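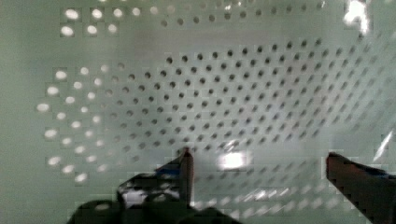 Flilten lab puts two grippers head to head, and the green basket steals the show

If you have ever tried to get a robot to put a toy strawberry in a basket, you'll know how much fun (and how much muttering) is involved. The small team at Flilten has been doing a lot of both this summer, and on 21/02/2019 they opened the doors for a look at how their gripper comparison is coming along.

The idea is simple enough. One arm, one white table, one set of kitchen bits and play food, and two grippers that take turns. The first is the Humeo, a two-fingered gripper with long fingers that the lab has run for a couple of years. The second is the newer Rumimen, also two-fingered, with a softer pad and a wider opening. Each one gets the same jobs in the same order: fruit into the bowl, bottle onto the plate, spatula off the pan, and anything that will fit into the basket.

Jana Schwerdtfeger looks after the trials and keeps the score sheet, and her enthusiasm is catching. "I love the spatula," she said. "It's long, it's skinny, it wants to swing around the moment you pick it up. You learn more about a gripper from one spatula than from a whole tray of blocks!"

The tally so far stands at 106 runs with the Humeo and 51 with the Rumimen, which arrived late and is catching up. Schwerdtfeger wouldn't be drawn on a winner yet, but she was happy to say the Rumimen has been kinder to the soft fruit, while the Humeo is still her pick for reaching down beside the bowl.

The wrist camera is getting a workout too. It sits right behind the fingers and sees whatever they see, and perforated plastic has turned out to be a proper test for it. Rows of little holes all look alike, they streak when the arm moves quickly, and a bit of glare from the lights can wipe out a whole patch of them. Hildegard Wegener, who writes the vision software, has been collecting close-ups of pale green plastic for weeks and is delighted with them.

"Everyone brings me nice sharp pictures of bananas," Wegener said. "I want the ugly ones, with the blur and the shine. If the software can still work out how far away the surface is from those, we're in great shape."

She has tried three exposure settings so far. The shortest cuts down the streaks but makes the picture grainy, and she reckons the middle one will end up as the standard for both grippers. The overhead camera has been much less trouble, and the team uses it mainly to check that everything goes back to its starting spot between runs.
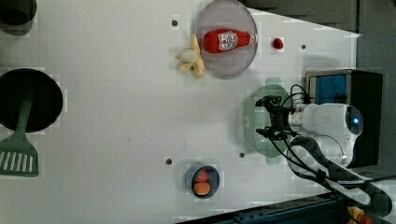
The test table from overhead, with the gripper over the green basket.

The arm is driven by a Schmieder controller, and swapping grippers means a new tool file, a quick check of the finger travel and a slow practice pass above the table. Schwerdtfeger has the changeover down to the length of a cup of tea. Cables are still a sore point. They loop back over the arm and need a bit of slack at the wrist, and she is trying out different clips to keep them tidy on the longer reaches.

The budget for the comparison is a modest $3800, most of which went on the second gripper and spare finger pads. The play food came out of the change.

Next up is a round with the basket moved to a different part of the table, then a set of runs under dimmer lights, which Wegener is especially looking forward to. The lab plans to put the full score sheet and a batch of the wrist camera pictures on its website in March, and other groups are welcome to send in suggestions for tricky kitchen items. A whisk is already on the list.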